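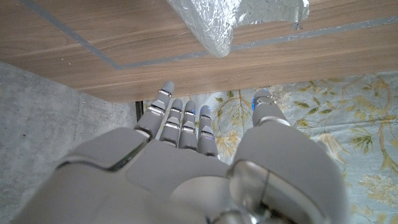 Section 4: Positioning, leveling, and finishing the Braketti wood-top table

Work through this section after the frame has been bolted together and the top has been attached. The table should be standing on its own legs in the room where it will be used. When you line it up, sight along the edge of the wood. With a wooden surface above and a patterned one below it, as in the view at the head of this section, the pattern can pull your eye off line, and a table that is square to the room may look crooked until you step back. Use a tape measure for the final position.

What you need

Tape measure
Spirit level, long enough to reach across the narrow side of the top
Open-end wrench from the hardware bag
Soft cloths, lint-free
Masking tape
Felt pads (supplied)
Tin of Ridbridge table oil (supplied with oiled tops only)

4.1 Choosing the position

1. Keep the table away from radiators, wood stoves, and floor vents. Warm air blowing on one end of the top dries that end faster than the other and can cause it to cup.

2. Check where direct sun falls at midday and again in late afternoon. A strip of strong sun across part of the top will change the color of the wood in that strip. If you can't avoid it, turn the table end for end every few months.

3. Leave enough space behind each chair for a person to sit down and get up. Pull a chair all the way out and walk behind it before you decide.

4. Mark the position of each leg on the floor with masking tape. On a rug, lay the tape lightly and remove it the same day.

Note: If the table will stand on a rug, all the legs must be on the rug or all of them must be off it. A table with legs on both cannot be leveled reliably, and the rug will keep settling under the load for several weeks.

4.2 Moving the table into place

The table weighs 105 pounds with the top attached.

CAUTION: Two people are needed to lift the table. Do not drag it. Dragging puts a side load on the leg bolts and can pull the threaded inserts out of the frame.

1. Remove anything standing on the top.

2. Stand at opposite ends. Grip the frame rail under the top, close to the legs. Do not lift by the edge of the wood.

3. Lift together and carry the table level. If you have to go through a doorway, take the legs off first and follow the steps in Section 3 again on the other side.

4. Set all the legs down at the same time on the tape marks.

5. Check that no foot has caught the edge of a rug or a floor vent cover.

4.3 Leveling

Each leg has an adjustable foot with a hex collar. Turning the collar clockwise, as seen from above, raises that corner. The feet are shipped fully screwed in.

1. Lay the level along the length of the top, in the middle. Note which end is low.

2. Raise both feet at the low end by the same amount, half a turn at a time. Have your helper take the weight off the end while you turn the collar.

3. Lay the level across the width, first at one end and then at the other. Correct each end in the same way.

4. Go back to the first position and check again. Changing one corner usually shifts the others slightly, so expect to go around more than once.

5. Press down firmly on each corner with the flat of your hand. If the table rocks, lower the foot diagonally opposite the one that lifts until it touches the floor.

6. Tighten the locknut above each collar against the leg. Hold the collar with the wrench while you do this so the setting doesn't move.

With the feet screwed in, the top surface is 755 mm above the floor. Every turn of a foot adds to this. If you have armchairs that only just fit under the frame rail, try one at each side before you tighten the locknuts.

CAUTION: Stop turning when you see the red band on the foot's thread. Beyond the band there isn't enough thread inside the leg to carry the load safely. If one corner still sits low, put a hardwood shim under the foot.

Note: On thick rugs, level the table, leave it for a week or so, and level it again. Xiuying Zeng in our service department handles most of the calls about rocking tables, and her first question is always whether the table is on a rug.

4.4 Fitting the felt pads

Skip this step on carpet and rugs. On wood, laminate, and tile floors, fit the pads after leveling.

1. Have your helper raise one end just enough to reach the feet.

2. Wipe the underside of each foot with a dry cloth. The adhesive won't hold on dust.

3. Peel the backing from the pad and press it on for a slow count of ten.

4. Lower the end gently and repeat at the other end.

5. Recheck the level.

Replace pads when they have flattened or picked up grit. Grit pressed into a felt pad scratches as badly as a bare foot does.

4.5 Finishing the top (oiled tops only)

Lacquered tops are ready to use. To find out which you have, look at the label on the underside of the top, near the end rail. An "O" after the model code means oiled and an "L" means lacquered. Don't put oil on a lacquered top. It stays on the surface and turns sticky.

An oiled top leaves our shop with a single coat, which protects it during shipping. It needs another before you eat or work at the table.

1. Open a window. The room should be at normal living temperature.

2. Dust the top with a dry cloth, then wipe it with a barely damp one. Let it dry completely.

3. Look along the surface toward a window or lamp. Any raised grain or small scuffs from delivery will show up in the low light. Smooth them by hand with the fine pad in the hardware bag, always in the direction of the grain, and wipe off the dust.

4. Cover the floor below the edges. Oil that drips on a rug will not come out.

5. Shake the tin. Pour a small pool in the center of the top and spread it with a folded cloth until the whole surface looks evenly wet. Include the edges and the ends. End grain takes more oil than the face, so go back over the ends if they look dull after a few minutes.

6. Wait 15 minutes, then wipe off everything that hasn't soaked in. Use clean cloths and keep changing them. Oil left standing dries to a tacky film that has to be sanded off.

7. Leave the table bare overnight. Do not put paper, place mats, or a tablecloth on it during this time.

CAUTION: Cloths soaked in oil can catch fire on their own if they are left bunched up. Spread them flat outdoors, away from buildings and anything that burns, until they are stiff, or soak them in water and close them in a metal can before disposal.

4.6 First weeks of use

The finish keeps hardening after it feels dry. For the first 2 weeks:

Wipe up water, wine, and coffee at once.
Use coasters and trivets every time.
Lift dishes and lamps when you move them.
Don't use a plastic-backed tablecloth.
Don't leave one object standing in the same spot. The wood around it will change color and the spot beneath will not.

After that the top can be used normally. Trivets are still needed under anything that comes straight from the stove or oven.

Check the frame bolts once during this period. New wood moves a little as it adjusts to the house, and a bolt that was tight on the first day may take another quarter turn. Don't tighten the screws in the slotted holes that hold the top to the frame any further than snug. They have to let the top widen and narrow with the seasons. Tables set up in October, just as the heating comes on, will show this movement soonest, often as a narrow line of paler wood where the top meets the end rail. The line is normal.

4.7 If something isn't right

The table rocks after leveling.
Check that every locknut is tight and no foot is resting on a rug edge or floor seam. Then repeat 4.3 from step 5.

The top looks blotchy after oiling.
Dull patches have taken up more oil than the rest. Wait a day and apply a thin coat to the whole top, wiping it off as before. Don't treat the patches alone.

The top feels sticky the next morning.
Excess oil was left on. Rub in a little fresh oil to soften the film, wait a few minutes, and wipe hard with a dry cloth.

One end of the top is slightly higher in the middle than at the edges.
Check for a heat source near that end and move the table away from it. Allow a month for the wood to recover. If it hasn't, contact us before you loosen or tighten anything.

A foot won't turn.
The locknut is still tight, or there is weight on the leg. Free the nut and raise the corner. Don't force the collar.

For replacement feet, pads, or oil, write to Ostap Kovalchuk in the parts office and give the model code from the label under the top. For questions about the wood itself, ask for Najwa Smadi.

Continue to Section 5 if you are fitting the extension leaf.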